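The Malard Method

Kirsten Després had paid $692 for the course and she intended to disbelieve every minute of it.

The brochure from Prinance said that a person could put a whole household right in 7 evenings. It said the average kitchen held 1,000 items and that most of them were "unresolved." Kirsten had underlined unresolved twice in pen. She had worked in claims for nineteen years and knew a word that had been put there to stop you asking what it meant.

"You signed up for it," Ross said. He was eating toast over the sink.

"I signed up to see what they'd say."

"And what do they say?"

"They say I should hold the colander and ask whether it speaks for me."

Ross looked at the colander. It had been his mother's and one of its feet was gone. He went back to his toast.

The Malard Method, named for a Dr. Malard whose field was never given, called for clearing one surface completely and then bringing things back to it one at a time, in silence. Whatever you didn't miss went into a box. The box went to the Livorier depot out past the ring road, where according to the brochure 4,000 families had already let go. Let go of what, Kirsten wanted to know, and who had gone round asking them?

She did the table in October, after supper, with the radio off as instructed. She felt ridiculous. Off came the bills and the fruit bowl, the dead batteries, the flyer for eavestrough cleaning. She wiped it down and stood there waiting for the promised lightness, and got a sore wrist.
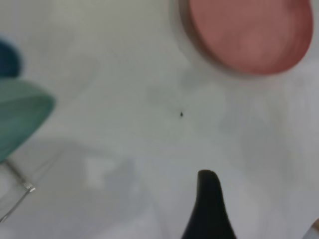
Bringing things back was supposed to be the hard part, and she went at it the way she would have gone at a water damage file. What was it, what was it worth, who said so. The teal thing, flat and shaped something like a leaf, was worth nothing and she put it down on the left. The dark blue one went beside it. Then she picked up the round container with the pink lid and found she couldn't say what it was worth, which annoyed her. The colour was a dusty sort of rose that she would never have chosen. She must have moved house with it three times.

"Does it speak for you?" Ross said from the doorway.

"It's a tub."

"Is it going in the box?"

She turned it around and set it back on the white tabletop. Dr. Malard would have had something to say about that, for a further fee.

"I haven't finished my assessment," she said, and asked him to put the radio on.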